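Proyecto de asignatura: Taller de Manipulación Robótica
Memoria final del grupo Foltus
Autores: Debashish Munasinghe y Nusrat Gazi

1. De dónde sale todo esto

El enunciado de la asignatura decía «tarea de manipulación con dos brazos, de dificultad razonable». Lo de razonable lo interpretamos nosotros, y así nos fue. Entre las propuestas de la lista había apilar vasos, abrir un cajón y guardar herramientas en su maletín. Apilar vasos se lo quedó el grupo Stanciu en el primer minuto de clase. El cajón tenía cola. Nos quedó el maletín, que sobre el papel parecía un juguete: se coge la pieza, se lleva a su hueco, se suelta, se cierra la tapa.

Dejamos escrito en el anteproyecto que la tapa la resolveríamos «en la última semana, como remate». Esa frase se conserva en el repositorio y nos la han leído en voz alta dos veces.

El objetivo que se nos aprobó al final fue este: partiendo del maletín abierto sobre la mesa, con una pieza fuera, el sistema debe localizar el hueco que le corresponde, depositarla y bajar la tapa con los dos brazos. Cerrar el pestillo contaba como extra. De extras hablaremos en el apartado 6, que es corto.

2. Puesto de trabajo

Trabajamos en el aula grande de la planta baja, de noche casi siempre, porque de día el puesto lo tenía asignado otra asignatura. La mesa buena no llegaba a ser lo bastante profunda para lo que pedía la plantilla de la práctica, de modo que se juntaron dos. No están a la misma altura. La diferencia es pequeña y durante los primeros ensayos la ignoramos; el planificador, en cambio, se la tomaba muy en serio, y cada trayectoria que pasaba por encima de la junta acababa con un margen de seguridad que habría servido para esquivar una caja de zapatos.

La solución fue modelar las dos superficies como planos separados. Se tarda una tarde. Recomendamos hacerlo el primer día y no el vigésimo.

En la fila de atrás dejamos los objetos de la práctica común, que todos los grupos comparten: toalla, esponja, plato y zapato. Para nuestra tarea no hacen ninguna falta y figuran en la memoria como «distractores», palabra que nos gustó mucho y que usamos en cuanto pudimos. El detector, durante una semana entera, distinguió el zapato rojo con una seguridad admirable y confundió el resto del mundo con el mango naranja de un alicate. 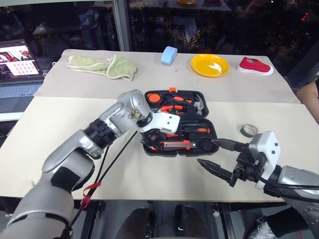
Figura 1. Los dos brazos sobre el maletín abierto, con la cinta fuera y los distractores al fondo.

3. Datos

Para entrenar la política recogimos demostraciones por teleoperación. Uno manejaba los brazos y el otro anotaba, vigilaba y opinaba. Lo de opinar no estaba en el protocolo, pero resultó imposible de suprimir.

El plan inicial era llegar a 500 demostraciones. Hicimos 500. Lo dejamos dicho sin adornos porque es la única cifra de todo el proyecto que coincide con la del anteproyecto. De ellas, 27 se descartaron: en la mayoría el operador había dado por terminado el intento con la tapa a medio camino, y en unas pocas la anotación correspondía a otra pieza. A partir de entonces instauramos la costumbre de leer en voz alta el nombre de la pieza antes de pulsar grabar. Suena a ritual de colegio y funciona bastante bien.

La posición inicial del maletín se variaba a mano entre intento e intento. «A mano» significa que Debashish lo movía a donde le parecía aleatorio. Cuando dibujamos el mapa de posiciones descubrimos que su idea de aleatorio era una mancha compacta en el centro de la mesa, ligeramente desplazada hacia su lado. Las últimas sesiones se hicieron con una lista generada por ordenador y las posiciones se ven bastante más repartidas.

Los ficheros se guardaron en el formato de Plarnum, el entorno que usa la asignatura. La documentación de Plarnum es correcta en todo lo que dice. Lo que calla lo aprendimos preguntando en el pasillo: por ejemplo, que los fotogramas de las cámaras y las lecturas de las articulaciones llevan relojes distintos y hay que alinearlos antes de entrenar. Nuestro primer modelo se entrenó sin alinear y se movía como alguien que recibe las instrucciones por carta.

4. El método, en la medida en que hubo uno

Probamos dos enfoques.

El primero fue una secuencia programada: detectar, acercarse, cerrar la pinza, trasladar, soltar. Tiene la ventaja de que se entiende. Cuando falla, se sabe en qué paso falla, y fallaba en el de soltar. Los huecos del maletín están moldeados a la medida de cada herramienta, con muy poca holgura, y un destornillador que llega girado unos pocos grados se queda montado sobre el borde como un gato en un alféizar. Desde la cámara de la cabeza parecía colocado. El programa lo daba por bueno, pasaba a la tapa y la tapa no bajaba.

El segundo enfoque fue la política aprendida con las demostraciones. Aquí se entiende menos y se coloca mejor. La política adquirió una manía que nadie le enseñó a propósito: después de soltar la pieza, le da un toquecito con la punta de la pinza. Revisamos las grabaciones y el toquecito es de Nusrat, que lo hacía siempre y no se había dado cuenta. Con ese gesto, el destornillador montado suele caer en su sitio. Hemos decidido llamarlo «asentamiento activo» en la presentación oral.

La versión final combina ambos: la aproximación es programada, la colocación es aprendida y el cierre vuelve a ser programado. La costura entre una fase y otra se nota un poco, porque los brazos se paran un instante como si hubieran olvidado a qué venían.

5. Los problemas, por orden de disgusto

5.1. El color. Las herramientas comparten el mismo naranja en los mangos, y por encima el maletín es negro igual que las puntas de las pinzas. Un detector basado en color, que es lo que entregamos en el primer hito, ve una constelación naranja y elige una estrella cualquiera. Pasamos a un detector de formas y mejoró. El alicate y el cúter siguen intercambiándose de vez en cuando.

5.2. El cristal. Detrás de la mesa hay una ventana enorme. De noche devuelve un reflejo de media aula, y el detector encontraba objetos flotando en la calle. Recortamos la zona de búsqueda a la superficie de las mesas y se acabó el asunto. Antes de eso habíamos dedicado dos reuniones a estudiar un modelo de eliminación de reflejos. Las actas existen.

5.3. El rollo de cinta. Entre todas las piezas es la única que puede ponerse de canto, y de canto puede rodar. También es la única cuyo hueco es redondo, con lo que la orientación da igual una vez tumbada. El problema es tumbarla. La pinza izquierda no llega bien a esa esquina del maletín, y la derecha tiene que entrar casi en vertical. Lo resolvimos dando a la cinta su propia rutina, separada del resto, con la que el código quedó más feo y el maletín más completo.

5.4. Los cables. En algunas posturas el cable de la muñeca hace un bucle que se acerca a los dedos de la pinza. Añadimos un límite de giro a la muñeca y perdimos con él algunas orientaciones de agarre. Bivetti, la empresa que presta el soporte técnico al laboratorio, nos contestó que lo habitual era justamente eso, poner un límite. Nos quedamos más tranquilos y con las mismas orientaciones de menos.
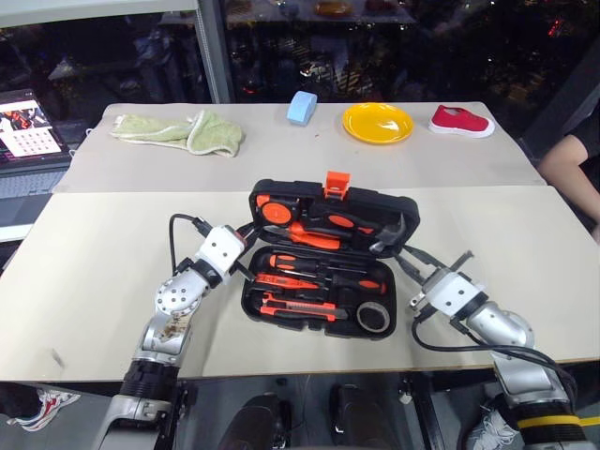
¿Por qué no se cierra la tapa con un solo brazo?
Porque al empujar desde un lado el maletín gira sobre la mesa antes de que la tapa baje. Un brazo sujeta la bandeja y el otro acompaña la tapa.

5.5. La tapa. Merecía apartado propio y lo tiene, aunque sea el quinto. La tapa lleva también herramientas dentro, y eso cambia su peso y, sobre todo, lo que ocurre si se baja deprisa. En los primeros ensayos la soltábamos a mitad de recorrido confiando en la gravedad. La gravedad cumplió, y el martillo salió de su alojamiento y quedó atravesado entre las dos mitades. A partir de ahí el brazo acompaña la tapa hasta el final, a una velocidad que en la demostración intermedia un compañero de Stanciu calificó de «ceremonial».

6. Resultados

La evaluación consistió en repetir la tarea completa con cada una de las piezas y anotar en qué fase se detenía. No vamos a repetir aquí la tabla, que va en el anexo. Lo que se saca de ella es lo siguiente.

El destornillador es lo que mejor sale, seguramente por ser lo que más veces grabamos. El cúter se coloca bien si se ha identificado bien. El alicate es irregular, porque va en la tapa y con la tapa inclinada el hueco cambia de ángulo según lo abierta que esté. La cinta sale más de lo que esperábamos y tarda más de lo que nos gustaría: un intento puede llegar a durar hasta 2 minutos, y a quien lo mira se le hacen más largos.

El cierre funciona cuando todo lo anterior ha funcionado. Cuando no, el sistema no sabe reconocerlo e insiste. Hubo que poner un umbral de fuerza para que dejara de insistir.

El pestillo no se cierra. Lo intentamos una noche de marzo y quedó documentado en el cuaderno con una sola línea, escrita por Nusrat: «pestillo: no».

7. Reparto del trabajo

Debashish Munasinghe se encargó de la calibración, los planos de las mesas, la secuencia programada y la rutina de la cinta. Nusrat Gazi llevó la recogida de datos, el entrenamiento y el detector. La memoria la hemos escrito a medias, y en los párrafos en que uno sale peor parado que el otro hubo negociación.

8. Lo que queda para quien herede el puesto

Falta que el sistema compruebe si la pieza ha quedado asentada antes de ir a por la tapa. Con una segunda vista, más baja, probablemente bastaría; la cámara de la cabeza mira desde arriba y un destornillador montado en el borde se parece mucho a uno bien puesto.

Falta el pestillo.

El código está en la carpeta foltus del servidor de la asignatura, con un fichero de instrucciones que hemos probado desde cero en otro ordenador. Los parámetros de altura de las dos mesas están al principio del fichero de configuración, en mayúsculas. Si alguien separa las mesas para barrer, hay que volver a medirlos.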